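Your Robot Software Should Be More Boring

I have an opinion that gets me into trouble at lunch, so I may as well write it down. Most of us who write software for robot arms spend far too much time on the clever part and not nearly enough on the part that moves data from one place to another and remembers when it got there.

I came to this view slowly. I work on a small team, four of us, and our job is getting an arm to sort ordinary household stuff into plastic baskets. When I joined I wanted to work on the policy, because that's the fun bit and it's what people ask about at parties (well, the parties I go to). Instead Karabo Engelbrecht handed me the logger. I sulked for a week.

The logger is called Feline, for reasons that were lost before my time. It takes the wrist camera, the joint states and the gripper width, stamps everything, and writes it out. When I got it, the stamps were put on when a message arrived at the computer and not when the camera took the picture. On a quiet machine the difference was small. On a busy machine it wandered all over the place, and the model was learning from pictures paired with the wrong arm position. It still trained! The loss curve went down and looked lovely. The arm just had a habit of closing its fingers a little early, and we had spent ages arguing over network sizes to explain it.

Rin Nomura found it by doing something very dull. She wrote a little viewer that played the wrist video next to the gripper width plot, and she scrubbed back and forth through it with a cup of tea. The fingers closed on the plot, and then two frames later they closed in the video. She called me over, I looked at it, and I went back to my desk and rewrote the stamping code that afternoon.

So when people tell me tooling is what you do until the real work starts, I get a bit loud. That viewer did more for our grasps than anything I've read this year. 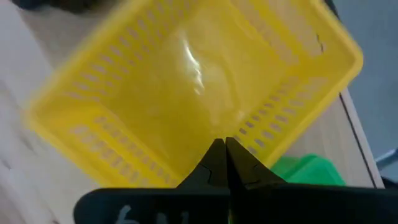 Blur is another one. We used to have a filter that threw away any frame below a sharpness score, and it seemed perfectly sensible. Who wants smeary pictures? But a wrist camera is on the part of the robot that moves, so the smeary pictures bunch up exactly where the arm is doing something. Our filter was quietly chopping out the approach and keeping all the nice crisp moments where the arm was sitting still and thinking. Tumelo Baloyi turned it off one Tuesday without asking anyone, retrained, and got a better policy out of it. I was annoyed about the not asking. I'm still a little annoyed, if he's reading this.

Same story with glare. Shiny plastic under ceiling lights will give you a white patch that slides across the bottom of a basket as the camera moves, and our old segmentation code thought that patch was an object. It would plan a grasp on it, very confidently. My first instinct was to write a glare detector. I wrote most of one, in fact, and it was awful -- it had 26 tunable numbers in it and I understood maybe half. What fixed the problem was asking the planner to wait until a thing had stayed put on the table across several views before believing in it. A reflection slides when you look from somewhere else. A sock doesn't.

That check is short enough to read in one sitting. The detector would have been mine to babysit forever.

Now, there's a fair argument on the other side and Kgomotso Chauke makes it better than anyone I know. She says that if you had enough data and a big enough model you wouldn't need any of these hand-made checks, and that every rule I add is a rule somebody has to pull out later. She's right that I get attached to my rules. We had a whole planner layer called Dirkiver that I defended for months, and when we finally deleted it the arm got faster and my commit removed 3351 lines. I bought cake.

But I don't think the argument covers logging, or time stamps, or being able to replay Tuesday's run and see what the planner believed at the moment it went wrong. A bigger model eats whatever you feed it. If the pairing between picture and motion is off, it will learn the offset very well indeed, and you'll be back to arguing about network sizes.

What I'd like, if anyone's handing out wishes, is for teams to give the replay tool to their best programmer for a month. Give it to the person who least wants it, even. Let them sit next to whoever runs the arm and fix whatever makes that person sigh. Ours sighed mostly about file names, so we fixed the file names, and then she started labeling failures again because she could find them.

I still want to work on the policy, by the way. Karabo says maybe in April.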